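In Defense of the Plain Wooden Block
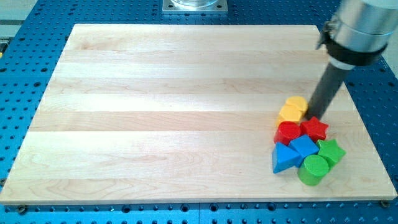 A few weeks ago I stood in the toy aisle of the big store out on the Caltanby road, looking for a birthday present for a two-year-old, and I came away with nothing but a headache. Everything on the shelves wanted to talk to me. There was a barn that sang, a telephone that counted in a voice like a game show host, and a plastic turtle that lit up when I so much as leaned toward it. I drove home in a sulk, made myself a sandwich, and thought for a long while about shape blocks, the bright wooden kind that belong to a shape sorter. Eight of them bunched together on a pale maple board, two to a color, with the yellow pair at the top of the huddle, look to me like everything a toy needs to be. I would have paid good money for a set like that in the store, and I would not have missed the singing barn one bit.

I should admit that I come to this with a bias. My grandmother kept a sorter in the bottom drawer of her kitchen dresser, under the good tablecloths, and every child in the family got it out sooner or later. The lid had a crack running through the square hole, so that for most of my childhood the triangle would go in there too if you gave it a good shove. I believed this was a rule of geometry until I got to school.

What I remember best, though, is how little time any of us spent sorting. We posted the shapes through the holes for a morning or so, and then the box went off to be a bed for somebody's doll and the blocks became whatever the day called for. They were soup. They were money. For one whole February, when the snow was too deep to go out in, they were passengers on a ferry that ran between the stove and the back door, and woe to any grown-up who stepped into the channel.

You can't do that so easily with a toy that has already decided what it is. A singing barn is a barn. When a child presses the cow it moos, and when she presses it again it moos again, and by the end of the week she has learned what there was to learn and the parents have quietly taken out the batteries. I have nothing against cows, and I know perfectly well that some children adore these things and play with them for years. My own nephew had a talking fire truck that he loved so hard the wheels came off. But I do think we have let the noisy toys crowd out the quiet ones, and I think we did it mostly to please ourselves, for that one loud minute when the wrapping paper comes off.

Then there is the matter of the wood itself. I like the small clack of one block against another, and I like the way paint wears at the corners first, so that an old set shows you exactly where the hands and the teeth have been. When a wooden block gets dropped on a kitchen floor, it picks up a dent and carries on. I still have one of my grandmother's, a cylinder that must have been green once, and it lives on my desk, where I roll it back and forth whenever I'm on hold with the bank.

People will say that plain toys have become a luxury, and they have a point. I have seen blocks sold in linen bags at prices that made me laugh out loud in the shop. But a sorter doesn't have to come in a linen bag – the thrift stores are full of them, often with a piece missing, and a missing piece has never bothered a child half as much as it bothers her aunt. A neighbor of mine has one with no box at all, just the shapes in an old flour tin, and every small visitor heads straight for it.

In the end I went back to Bañuelos, the little secondhand place behind the post office, and dug through a bin until I had a sorter with all its shapes and most of its paint. It cost me 2 dollars. I washed it and wrapped it in brown paper, and at the party it was opened and set aside in favor of the ribbon, which I had half expected. Before the cake was cut, the birthday girl had put two of the blocks in her father's shoe, and she was busy going back for the rest.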